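Pack a Week of Produce in One Zip Bag
by Zuzanna Żak

I love this little routine! It takes a few minutes after the market, it frees up a whole shelf in the fridge, and when dinner time comes you just grab the bag and go. Bags with a slider are my favorite (so much easier on the fingers than the press-shut kind), but use whatever you have in the drawer.

What you need

One large clear slider bag
A basket with holes in the sides
A clean, dry countertop
A paper towel or two

Step 1: Empty everything into the basket

Tip your shopping into the basket and have a good look at it. Pull out anything bruised and eat it today. Grapes often hide a squashed one in the middle of the bunch, so lift the stems and check.

Step 2: Dry it off

Pat everything with a paper towel. Don't wash it yet! Water sitting in a closed bag is what turns a lovely pepper slimy.

Step 3: Lay the bag flat and open it wide

Run the slider all the way to one end and fold the top edge back on itself. My neighbor Remedios Moya taught me that fold and I've done it ever since.

Step 4: Fill from the bottom up

Sturdy things go in first. A bell pepper makes a great base, then an eggplant laid sideways across it, and the grapes go last so they have nothing pressing on them. Apples and citrus can go in a second bag, and a mesh one is perfect because they like the air. 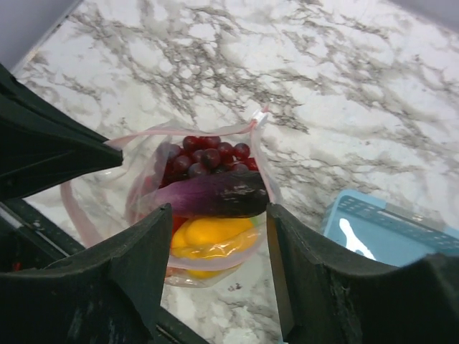
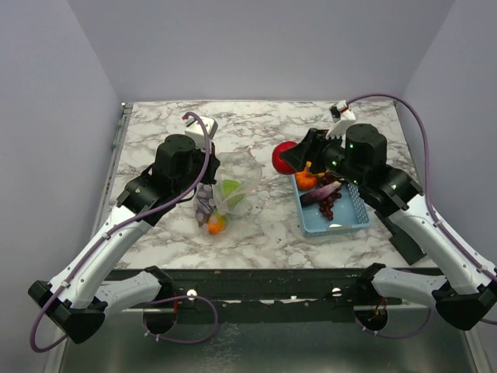
Step 5: Press and close

Smooth the plastic gently from the bottom toward the opening, then pull the slider across until there's just a finger's width left. I leave that gap open for the first night.

Step 6: Pick its spot in the fridge

Middle shelf, lying flat, grapes facing the door. I open mine every couple of days and swap in a fresh paper towel if the plastic has fogged up. If you want the eggplant at its best, cook it first. Mine usually ends up roasted with the pepper and lots of garlic, and the grapes are gone long before that!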